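May 23, 2022

Slept badly and was up before the alarm. Porridge, then out to the allotment by the canal to water the beans. The slugs have had most of the first row. I resowed it and put the old netting back over the top, weighed down with bricks this time.

The letter about the rent came. It goes up by 10 a month from July. I can manage that, but I'll have to drop the Tillik class or go every other week. I'll ask Sandrine Picard what she is going to do.
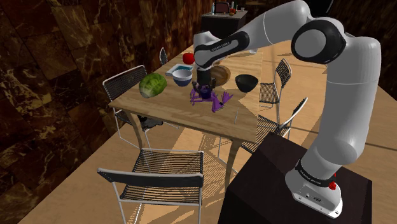

Lunch was bread and the end of the soup. Hugo Gautier phoned while I was eating and talked for a long time about the walk to Sarau. He wants to do it in two days and sleep at Mamo. I said three. It is 112 kilometers and my knee was sore for a week after the short one in April. We left it open.

Spent the afternoon on the translation. I did more than 3,000 words, which puts me back on schedule. Chapter six is full of boat terms and I had to look up nearly all of them. Still not sure about two.

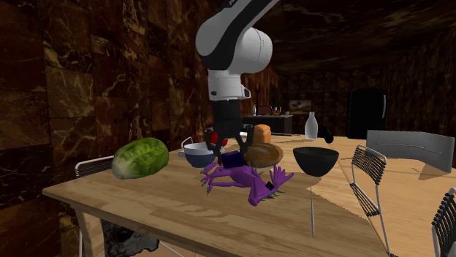
Evening

Rain from six, so no need to water again. Made an omelet. Read 100 pages of the Huvau book and didn't care for the brother. Sandrine wrote back to say she's staying in the class. Bed at ten. Need stamps tomorrow, and slug pellets.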